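Keeping Damp Out of a Boat Over the Winter

Every fall the same advice goes around the docks, and every spring the same people are scrubbing mildew off their bunk cushions. I have tried most of it. Some of it works. A good deal of it sells things.

Start with moisture crystals in a tub. They do pull water out of the air, but if your vents are open they are trying to dry the whole harbor. Either close the boat up and use them, or leave it open and save your money. A tub of Ciltine lasted me two weeks in a cabin with one leaky hatch. I fixed the hatch and never bought another tub. 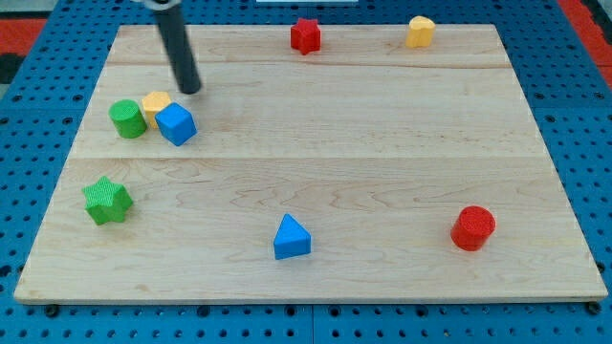

Roswitha Steinbach | June 25, 2019 | Boat & Dock Tips

Cushions should go home with you. If they can't, stand them on edge with a gap behind. I don't believe in sealing them in plastic bags – whatever damp is in the foam stays in the foam.

The bowl of vinegar left on the galley counter is harmless, and the cabin will smell of vinegar. Wiping the lockers down with it is another matter. That takes an afternoon and I do it every year. Rinse anything metal afterward.

Then there are heaters. Volker Gerlach, two berths down from me, swears by a 40-watt tube heater under the chart table. His boat is dry, I'll give him that. He also opens every locker and lifts the floorboards before he leaves, and I suspect the floorboards are doing most of the work. Don't leave any heater running on an old extension cord, and don't put one where a cushion can fall on it.

Bilges: sponge out the last inch by hand. The pump won't get it. If the water is salty, flush with fresh first, as salt left behind keeps drawing damp. I was told to throw in a cup of rock salt "to stop it freezing" and I still can't see the sense in it.

As for the 300-dollar dehumidifiers, borrow one before you buy. Mine shut itself off whenever the cabin got cold, and in January the cabin is always cold.

Related tips
Getting diesel smell out of foul-weather gear
Do rope-washing bags do anything?
Rust stains on white decks
Stowing a galley for rough water
Cleaning fenders without acetone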